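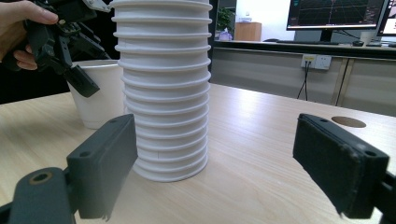 Lining up two grippers and a head camera in Senis

If you have ever trained a two-handed policy and watched it close on thin air a beat too early, check your timestamps before you touch the network. I lost most of a June to this and I'm still happy when I think about the fix, because it's small and it works on old recordings too!

This tutorial takes one cup-stacking episode from raw streams to something you can train on. You need Senis installed, the Nikska plugin switched on, and an episode with three video streams (left wrist, right wrist, head) plus the finger-width log for each gripper. Basic Python is enough.

Step 1. Load the episode without resampling

Open the episode with senis open and pass the keep-raw flag. The default loader is friendly and will resample everything to the head camera's rate as it reads, and then the information you want is gone.

senis open cups_bimanual --keep-raw

You should get one row per stream in the timeline. The width logs are the dense ones. Ours come in at 1,000 samples a second, so zoom in before deciding that a row is a solid bar.

Step 2. Pick an anchor event

You want a moment that shows up in every stream. Some people clap the fingers together at the start of each take, and if you did that, lucky you, use it. If not, look for the first firm closure on a cup. The width log drops and then goes flat, and the flat part begins when the fingers meet resistance.

Mark the start of the flat part in the log. Then go to the head video and mark the first frame where the fingers are on the cup. Do the same in the wrist video. Bronisława Adamczyk showed me a nice trick for white cups on a pale table: turn on the edge overlay and drop the exposure slider until the rims stand out. With nested cups the rims give you a whole ladder of edges, so be sure you are watching the cup in the fingers and not the stack behind it.

Repeat for the other hand. The two grippers have separate clocks, so a good offset on one tells you nothing about the other.

Step 3. Fit the offsets

nikska fit --anchors marks.json --reference head

Nikska prints an offset per stream and a residual. I accept anything under 12 ms. If you have only one anchor per stream the residual will be zero, which looks wonderful and means nothing, so add a second anchor near the end of the take. That one also catches clock drift. On takes longer than 45 seconds I add a third in the middle.

If one residual is much bigger than the others, you have probably marked a release as a grasp. It happens to everyone. Both make a sharp corner in the width log, one going down and one going up.

Step 4. Check it by eye

Jump to a frame where the hands are doing different jobs. With the right gripper holding a cup sideways next to the stack and the left one open and empty, the logs ought to disagree in the same way: the right width flat at the cup, the left width wide. Scrub back and forth over it a few times. If the left and right logs are swapped, you'll see it right away, and you can fix it with nikska swap instead of starting over.
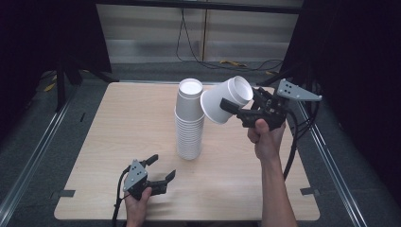 Step 5. Cut the episode into phases

Now the fun part. Run the phase splitter with the widths as input:

senis split --by width --min-frames 6 --out phases

It gives each hand its own track with four labels: reach, hold, place, idle. Leave the tracks separate! My first version merged them into one label for both hands, and the policy learned that the left hand must wait for the right one every single time. Kamonchanok Kamolrat rewrote the splitter so each track stands alone, and the waiting went away on the next training run.

Look hard at the idle sections. An open gripper hovering over the next cup is already reaching, even if it has stopped moving for a moment. I relabel those by hand. For a 600-frame episode it takes a couple of minutes, and the keyboard shortcuts (R, H, P, I) make it quick.

Step 6. Export

senis export --tracks both --rate 30 --align nikska

This is the right time to resample, now that the offsets are known. Widths are averaged over each frame interval. If your closures look mushy afterward, change the width mode from mean to last.

Things that may trip you up

The tall stack can hide the far cup from one of the wrist cameras. Don't force an anchor there. Skip that closure and use the next one where the fingers and the cup are both in clear view.

Old Nikska marks files store frame numbers, newer ones store seconds. Run nikska upgrade on the folder first.

If the fit refuses to run and complains about a missing reference, the head stream was probably renamed on import. Rename it to head and try again.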